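How a Robot Learns to Pick Up an Umbrella
Sunday, September 5, 2021

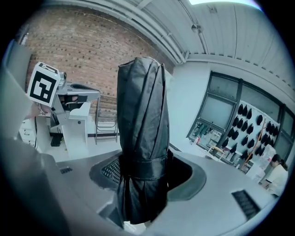

A folded umbrella, held closed by its strap, with the gray gripper jaw at the left.

An umbrella is a hard thing for a robot to pick up. A person does it without thinking. A robot has to be given the answer to several questions first: where the umbrella is, how wide to open, where to close, how hard to squeeze, and which way to lift.

This page explains how those answers are collected. The work is part of a project called Mallet, which is being built in the shared workshop at Trestodbridge. The robot arm that will use the answers is called Brutus. Brutus is bolted to a bench and has no legs.

What is a gripper?

A gripper is the part of a robot that does the job of a hand. Most grippers are simpler than a hand. The Mallet gripper has two jaws that move toward each other and apart. It has no separate fingers and no thumb, so it can't curl around an object the way you can. It can only pinch.

The same kind of gripper can be made as a hand-held tool. A person holds it, points it at an object, and works the jaws. A camera on the tool records what is in front of it. You can see one of the jaws in the picture because it is so close to the camera.

Why does a person hold it?

Writing down every movement as computer instructions takes a long time. Showing the movement is faster. The person does the task with the tool, and the computer stores the video along with the position of the jaws. One recording of one task is called a demonstration.

One demonstration is not enough. If Brutus saw only one, it would learn to pick up one umbrella in one exact spot. The Mallet plan asks for 58 demonstrations of each task. Between them, the umbrella is moved or turned, or a different person takes the tool.

What is the black-and-white square?

Look at the upper left of the picture. There is a white cube with a blocky black pattern on it. The pattern is called a fiducial marker. "Fiducial" means something you can measure from.

A computer finds it difficult to judge distance in an ordinary picture. A marker makes this easier because its real size and pattern are already known. If the marker looks small, it is far away. If it looks squashed on one side, it is turned. From this the computer can work out where the marker is and how it is tilted.

Why do straight things look bent?

The rows of bricks in the wall seem to curve near the edges of the picture. The bricks are straight in real life. A wide-angle lens bends straight lines so that more of the room fits in. The computer corrects for the bending before it measures anything. To do this it needs a set of numbers for that lens, found by a test called calibration.

What makes an umbrella difficult?

Fabric changes shape. A wooden block is the same size every time you squeeze it, but folded cloth gets thinner under pressure. If the jaws stop too soon, the umbrella slips. If they close too far, the frame inside can bend.

The strap helps. It holds the folds together, so that part of the umbrella is firmer. Below the strap in the picture, the folds are looser and spread out a little. A jaw closing there could catch one fold and miss the others.

Color matters too. A black umbrella reflects little light, and its folds can be hard for a camera to tell apart.

What happens next?

The recordings are copied to a computer running a program named Farance. Farance throws out any recording that is too dark or too shaky. It then cuts each remaining one into 4 steps: approach, open, close, lift. The training takes 14 hours. After that, Brutus tries the task slowly, with a person standing next to the stop button.

Try it yourself

You need two wooden spoons, an umbrella and a friend.

1. Close the umbrella and fasten its strap.
2. Stand it in a tall bucket.
3. Hold one spoon in each hand. Use only the spoons to lift the umbrella out.
4. Try gripping above the strap, on the strap, and below it.
5. Unfasten the strap and repeat.

Do each one 8 times and write down how many lifts worked. Ask your friend to move the bucket after every try. Keep the pointed end of the umbrella away from faces.

Words to know

Calibration: a test that finds out how a camera or machine measures, so that errors can be corrected.
Demonstration: one recording of a person doing a task.
Fiducial marker: a printed pattern used to find position and angle.
Gripper: the part of a robot that holds things.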